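Good Practice

The rule book at Wulmont had 183 rules in it when I started, and I was hired to write down what the rest of them meant.

I had come from Trondow, where the rules were painted on the wall and there were few enough to fit above the sink. At Wulmont they lived in a gray binder. The first page said that every task must be shown to the machine the way a careful person would do it at home, on an ordinary day, with no one watching. I read that page in my car before I went in, and then again at lunch.

My supervisor gave me a badge and a chair. She said the binder was for the handlers, the people who did the tasks with the grippers on so the arms could learn from them later. Some rules were easy. Do not start until the cables are clear of your feet. Both hands stay over the table. If you drop something, leave it for a breath, then pick it up as you would anyway. Other rules had been written after an argument, and you could tell. Rule 112 said, "A bag is in the bucket when it is in the bucket."

I asked her about that one.

"There was a week when we couldn't agree," she said. "Half of them were stopping when the bottom of the bag touched the bottom of the bucket. The other half kept going until the top was folded over. The arms learned both. They would put a bag in, take it halfway out, and stand there."

"So what's the answer?"

"That's what you're here for."

I spent my first month on the bucket. I sat on a folding chair by the curtain with a notebook on my knee and watched bags go in. The handlers were polite about it. One of them had worked in a hotel for years and could line a trash can with one hand while talking to you about her sister. With the grippers on she was slower, and she hated being slower, and she would say so under her breath between takes. There was a rule against talking during a take. There was no rule about between.
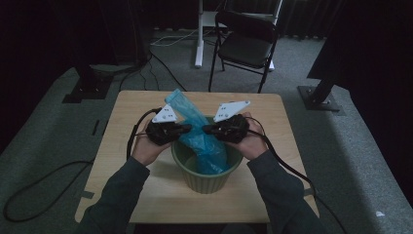
The shifts ran 45 minutes, then a break. The length came from Nendside, the site across the river, where somebody's wrist had given out in October and a new page went into the binder the same week. At the end of each shift I checked the takes against the rule and marked them kept or thrown away. By the end of the month I had marked 2,130 of them. I dreamed about plastic. In the dreams it never made any sound.

What I wanted was a sentence. I tried "fully inside." The hotel handler asked whether a corner sticking up meant it wasn't. I tried "no part of the bag outside the rim," and she asked me how I did it at my house, where the bag is supposed to hang over the rim or it falls in. I went home and looked. She was right about my house.

The trouble was that we were using the same bag and the same bucket for two jobs. On some days the bag was trash. You pushed it down and walked away. On other days the bag was a liner and had to be opened and pulled up around the edge. The task sheet said "bag into bucket" for both. Nobody had noticed, as the people who wrote the sheet had never done either job for the sheet, and the people who did the jobs had never been asked to read it.

I wrote this up in four pages and sent it to the standards office, which was a room on the second floor called Jayawardena after a street the founder used to live on. All the rooms were named for streets. They kept it for nine days. Then a man I had not met came down with my four pages and asked to see the bucket.

I took him to the table. He picked up the bag, looked at it for a while, and pushed it in with his bare hands.

"Which one was that?" he said.

"Which did you mean it to be?"

He took it out and did it again, more slowly. The hotel handler was on her break, eating crackers by the door, and she had stopped chewing.

"I didn't mean it to be anything," he said. "I was just putting it in."

"Then we'd throw that one away," I said.

He wrote something on the back of page four. The next week Rule 112 was gone, and in its place were two rules. The first said that before each take the handler must say aloud what the bag is for. The second said that if the handler does not know, there is no take.

We lost 55 takes the first day. People would get their hands up over the table and stop, and you could see them trying to decide. Someone said "trash" and then opened the bag out like a liner, and laughed, and had to start over. By the end of the week it was quick. "Trash." "Liner." "Trash." It sounded like a game children play in a car.

The arms got their new lessons late in the spring. I went to watch the first one run. It had a bag and a bucket and no one to tell it what the bag was for, and it waited over the table for a long time with its jaws open. The engineer reached for the stop button, and my supervisor put her hand over his.

"Give it a minute," she said. "That's in the rules."

I got out my notebook and started looking for which one.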